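Camorton Technical Workshop
Minutes of the Bench and Fixtures Meeting
1 March 2020

Present: Fenna Willems (chair), Orest Ivanyshyn, Marichka Dmytriv, Yevhen Hrynyshyn (minutes)
Apologies: Yevdokiia Demchenko

1. Minutes of the previous meeting
The minutes were approved with one correction. Under item 4, "Fedoruk" should read "Drotinberg" as the supplier of the replacement shelving.

2. Work surfaces
Ms. Dmytriv reported on the dark tabletops. Members had asked in November whether these should be exchanged for a lighter finish. She noted that small metal parts are easy to find against a dark surface and that the matte finish is kind to the eyes over a long session. Mr. Ivanyshyn raised the matter of dust and asked that the tops be wiped before each use.

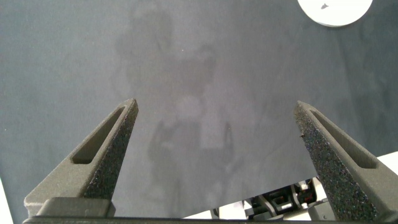 Ms. Willems asked whether a cleaning product had been chosen. Ms. Dmytriv replied that a damp cloth is enough for ordinary days and that solvents are to be kept off the surface until Fedoruk has answered her letter. The meeting agreed to keep the present tops for another year. A sum of 378 was set aside for cloths, edge trim and one spare top.

Action: Ms. Dmytriv to write to Fedoruk a second time.

3. Gear assembly exercise
Mr. Ivanyshyn presented the revised exercise, now listed as Flindex 2. Spur gears are to be placed on a white circular plate, and the position of each gear is checked before the next is picked up. He has asked that gears not yet in use be left on the bare table, well clear of the plate. 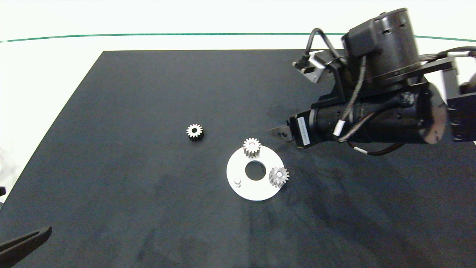 Mr. Hrynyshyn asked whether the written instructions should name a starting gear. Opinions differed. Ms. Willems preferred a fixed order – it makes sessions easier to compare – while Mr. Ivanyshyn wished to leave the choice open for the first weeks. It was agreed to use a fixed order from session 19 onward and to leave earlier sessions as they stand.

The storage of gears was also discussed. Sets have been returned to the cabinet incomplete, and the labels on the drawers no longer match the contents. Ms. Dmytriv offered to relabel them.

Action: Mr. Ivanyshyn to revise the instructions. Ms. Dmytriv to order 100 drawer labels.

4. Other business
Ms. Demchenko had asked in writing that the cabinet key be signed out in the book. Agreed.

5. Next meeting
Date to be set by the chair. Items for the agenda should be sent to Mr. Hrynyshyn.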